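Bondimora Seed Saver's Kit, Reviewed by Someone Who Mostly Saves Beans

Posted December 16, 2025 in Garden Tools

I have been saving seeds for years in the traditional manner, which is to fold them into a paper napkin, put the napkin in a coat pocket, and find it in March with no idea what it is. Last spring I planted a whole row of what I believed was a striped tomato from my neighbor Rosimeire Toledo. It was a pepper. It was a fine pepper, but I had built it a six-foot cage.

So when Bondimora put out a kit for home seed savers, I bought one with my own money. I have used it through one full harvest, from the first lettuce going to seed in July to the last beans in November, and I have opinions.

What you get

The box holds three nesting sieves, a stack of glassine envelopes, a roll of labels, a pencil, a hand-crank winnower, a divided tray with a lid, a packet of silica gel, and a booklet. The pencil is a good pencil. I mention it now because it is the only part my whole household agrees on, and it has already been stolen twice.

The sieves

These are the reason to buy the kit. The rims are steel, the mesh is tight, and they fit inside one another without that sticky half-turn you get with cheap ones. Coarse for beans and squash, medium for most flowers and brassicas, fine for lettuce and anything else that looks like dirt. I ran a whole grocery bag of dried kale pods through the medium sieve in one evening and got clean seed on the other side, along with a live earwig, who had clearly been through a lot.

My one complaint is that the fine sieve has a lip on the inside of the rim. Small seeds go in there and stay there. You can get them out with the corner of an envelope, or you can do what I did and grow a little surprise poppy in your beet bed next year. Rinse and dry the thing between crops and you'll be fine.

The winnower

Oh dear. The idea is sound. You pour seed and chaff in at the top, turn the crank, and a fan blows the light stuff out one side while the good seed drops into a cup. In practice there are two speeds, and you are the motor for both. Slow does nothing. Fast sends everything, seed and chaff alike, across the porch and into the dog's water.

I tried lettuce, then kale, then dill, then I read the booklet, which says to "find your rhythm." I did not find my rhythm. Damián Troncoso, two houses down, borrowed it for his cilantro and returned it the same afternoon with a nice note. The old method of pouring from one bowl to another in front of a box fan costs less and works better, and you get to stand in a breeze.

Big seed does a bit better. With beans you can crank as hard as you like and they drop straight down, though a bean has so little chaff once it's shelled that you are mainly giving it a ride.

The tray

I expected to ignore the tray and ended up using it more than anything else but the sieves. It is a plain white plastic organizer with a tinted lid that comes off completely. Mine spends August through October as a waiting room: seed goes in after cleaning, sits until I trust it, and then moves to an envelope. Leave the lid off while things are still drying. I put it on too soon over some cucumber seed and grew a very nice gray fur.

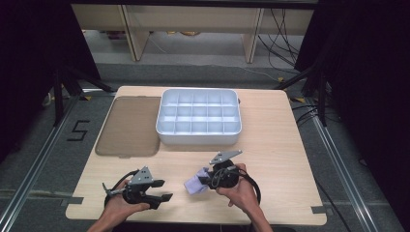 The tray with its lid off. Fifteen cells, three rows of five.

Cell size is right for lettuce, tomatoes, peppers and most flowers. Runner beans fill a cell very quickly, and pumpkin seed is a joke. I would also like some place to write on the thing. I ended up drawing a map of the cells on an index card, and that works beautifully until you turn the tray around. Mark one corner with nail polish before you start. I'm on my second map.

If you like everything else in the kit but have a huge garden, you can buy extra trays for $18 each. That's too much for a plastic tray, and I bought one anyway.

The envelopes and labels

The envelopes are glassine, so you can see what's inside and moisture has a hard time getting in. The flap has a light gum that tastes like the post office. They hold up well, and I've reused a few with no splitting at the seams.

The labels are another matter. They are pretty, with a leafy border and a tiny drawing of a beet, and the beet takes up most of the space. You have room for about one word. "Tomato" fits. The name of the tomato does not, and the year has to go up the side like a ransom note. I now write directly on the envelope and give the labels to my niece, who has put beets on everything she owns.

The silica gel is fine. It sits in the jar, it changes color when it's tired, and you dry it out in a low oven. It asks very little of anyone.

The booklet

Written by Rosine Fleury, and far better than a booklet in a box has any right to be. She explains fermenting tomato seed in plain words, including the part where it smells. She tells you which plants will cross with which, and she is firm about squash. I had been saving squash seed from a garden with four kinds in it and wondering why my zucchini kept coming up round. There's a chart. I have taped it inside the shed door, where it judges me.

She also suggests a sprout test on a damp paper towel before you go giving seed away. I tested my kale, and nearly everything came up. The dill did poorly, but the dill had been through the winnower.

Compared with the others

Before this I used a Vundow sieve set, which is cheaper and rusts if you look at it with wet eyes. The Frota kit has better labels and a proper tin to keep it all in, but only two sieves, and neither one is fine enough for lettuce.

Should you buy it?

If you grow more than a few things and want to keep them going from year to year, yes, for the sieves and the booklet. If you save only beans, you need a bowl and a paper bag. If you already own a box fan, you own a winnower.

Bondimora sells the sieves alone, by the way, though you have to scroll a long way down their page to find them. The booklet doesn't come with that set. I asked. They said they would pass it along.

Rating: 4 out of 5. The missing one is for the winnower, which is now holding up one end of a shelf in the shed.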